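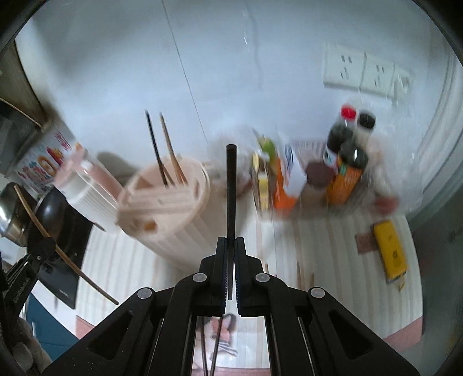 How long does the cellar take to dry after the pump has run? Two days with the vent open, closer to four with it shut.

Thursday. Meter on the north wall read 2656 at seven this morning, same as last night, so the float switch has not tripped. Rain stopped before midnight. Sump level 40 mm below the inlet pipe. Emptied the dehumidifier tank and wiped the filter.

Rang Cosimo Rinaldi regarding the non-return valve. He can get the Plaven one by the weekend but not the Simby, which has the wider flange. Plaven will do – the old bolt holes are worn anyway and want redrilling.

Ulla called in at lunch with the level. Floor falls 2 mm towards the door over the first metre, then runs flat. That explains the puddle by the shelves. Will try a skim of mortar there in December if the slab is dry enough.

Moved the paint tins up a shelf. Vent left open overnight. Next reading at seven.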